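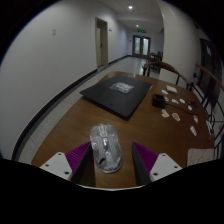 I've been making picture cards all September and I am so happy with how they're going that I have to write it down while I'm still in the mood. The game is called Stister (a made-up word, my niece's, I've stopped asking) and it's a storytelling game where you put cards next to each other and talk your way from one to the next. For months it lived in a notebook. Then I started printing on little white cards, and suddenly I wanted to lay them out on every flat surface I met. The brown table at Prostora has been the best one so far. You can shut the laptop, push the charger over, and let the cards spread out across the right-hand side, up near the little white box and over to the edge, and they still have room to breathe. My two orange ones ended up next to each other again, which happens so often that I've started treating them as a couple.

Can we talk about the clear mouse for a second? I love it. I love anything where you can see the guts. It's an ordinary computer mouse in an oval see-through shell, and there are stripy bits down the sides and small parts tucked in there that I could not name for you if you paid me. I had a clear phone as a kid and I think it set me up for life. While I was trying to come up with new pictures I kept looking over at it, and now there's going to be a see-through card in the deck. A drawing of something with its insides showing! A jellyfish was the first idea, but a house is winning.

So, what I've learned about small cards. Go simple. My first drawings had three or four things going on, a dog AND an umbrella AND a bridge, and at that size it turned to soup. The ones people grab are the plainest ones. One shape, one strong color. There's a card with a red mark on it that I nearly threw out and it has started more good stories than anything I slaved over.

Also, leave a lot of white. I used to run the picture right out to the edges and my cutting is not good enough for that, so every card had a sliver of something missing. With a white border a crooked cut just looks handmade. And don't stack them while you're working. As soon as they're in a pile I forget what I've got and draw a second boat.

Paper: I went up to 300 gsm and I'm never going back. The lighter stuff curled at the corners after a couple of evenings. The 300 does take a fresh blade, and my fingers complain after a long session, but they shuffle properly and they make a nice little click when you put them down.

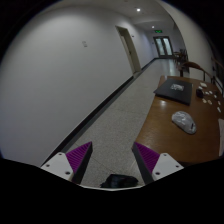 4 min read

When I get stuck I walk the corridor. This has become a real part of how I work, and I recommend it to anyone who has a long hallway handy. The one outside is perfect for it: plain white wall with a dark strip along the bottom, gray speckled floor, glass double doors way down at the end with the light behind them and the green exit sign on top. There's so little to look at that your brain starts supplying its own pictures. I go down to the doors telling myself a story from two cards, and on the way back I have to get a third one in. If I reach the start again and the story's still going, the cards stay in the deck.

I took that floor home with me too, in a way. I tried a speckled background on one of the night cards, flicking gray paint off a toothbrush, and it looks great (the kitchen counter looks less great). I'm going to do the backs of all the cards like that if I can get the speckles fine enough.

Rosalba Carbone played the latest version with me over lunch at Tedesco and told a story that started with a lighthouse and ended with a wedding on a ferry, and she was crying laughing by the end, and so was the next table. She thinks the deck needs more food in it. She's right – there is one lemon and that's it. So this week is bread, soup, a birthday cake, maybe a fish. I've got the blank cards cut already, and a new orange pencil, and I can't wait to get going.

If you've made your own cards for anything, flash cards, games, recipe cards, tell me what you use for rounding the corners. Mine are still square and I keep going back and forth on it.

3 comments

Maureen T.
The house with its insides showing, please! My kids would fight over that one.

pencilcase
I got a cheap corner punch and it's been fine up to heavy card, but do one at a time. Two together and it jams. I'd round them, square corners get fuzzy in a bag.

Rosalba
More food!! Put in a pretzel. And the ferry wedding was a perfectly logical ending.

Blog > Making Things > Games & Cards

Contact | © All words and drawings are mine, please ask first | Back to top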